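How to Clean and Refresh a Light Wood Table Top

A pale wood top shows everything. Coffee rings, pencil, the gray smear where people rest their forearms, and the sticky rectangles left behind by tape. Most of it comes off with things you already have in the house, and the whole job fits into a Saturday morning with time left over for lunch.

These steps are for a table with a clear finish that is still in decent shape. If the finish is peeling or you can feel raw wood in places, you need to sand and recoat, and that is a different page.

What you need

Two soft cotton cloths, plus a third for drying
Dish soap, the plain kind
Mineral spirits
A plastic scraper or an old gift card
A vacuum with a brush head
Furniture paste wax (I use Undari clear, but any clear paste wax will do)

Step 1: Clear the top

Take off whatever you can. Cups, cables, lamps, all of it. If the table has a round cable hole, pull the cords out of it and lay them on the floor behind the table. Grit collects around the rim of those holes and you will drag it across the finish later if you leave it there.
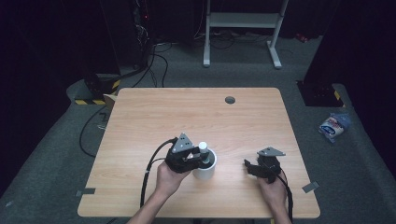 Vacuum the top with the brush head, then go around the underside of the edge too. If the table stands on carpet, put an old towel down along the side where you will be working. Soapy water on a gray carpet dries into a ring of its own.

Step 2: Take up old tape

Tape that has been down a week usually peels. Tape that has been down all summer does not. Start at a corner and pull it back low and slow, almost flat against the table, so the adhesive comes up with the backing. Pulling straight up can lift the finish.

If it tears, warm the strip with a hair dryer on low for 10 seconds and try again. Push the scraper along the grain, never across it. Whatever gum is left will come off with a little mineral spirits on a cloth. Open a window first, and test a spot on the underside before you put it on top. Lay the used cloth flat outdoors to dry before you throw it out.

Step 3: Wash

Put a few drops of dish soap in a bowl of warm water. Wring the cloth until it stops dripping — a wet cloth is how you get swollen edges, especially around a cable hole where the cut may never have been sealed. Wipe with the grain, one end to the other, and rinse the cloth often. Go over it once more with clean water and dry it right away.

Now get down at an angle to the window and look along the surface. Dull patches are leftover soap or gum. Real scratches will have an edge you can feel with a fingernail.

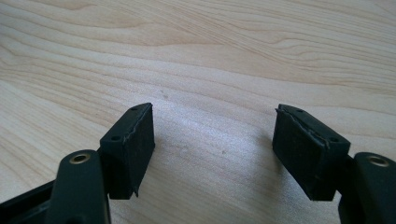
Light wood-grain tabletop with nothing sitting on it.

Step 4: Wax

Let the table dry for 8 hours before you wax. I do the washing in the morning and the waxing after supper.

Use less wax than you think you need. Rub a thin coat on with the grain, working a section the size of a place mat at a time. When it hazes over, buff it with a clean cloth. On a light wood, extra wax turns yellow and grabs dust, and then you are back at Step 2 with the mineral spirits.

Skip the spray polish. The Zoltora lemon stuff I used for years left a film that no wax would sit on, and it took two washings to get rid of it.
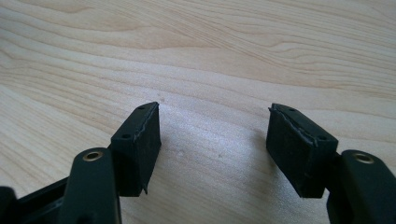
Word count: 626

Keeping it that way

Dust with a dry cloth during the week. Wipe up spills when they happen. If you need to mark positions on the table, use painter's tape and take it up at the end of the day.

Wax again when water stops beading on the surface. For a table that gets used every day, I find that comes up twice a year.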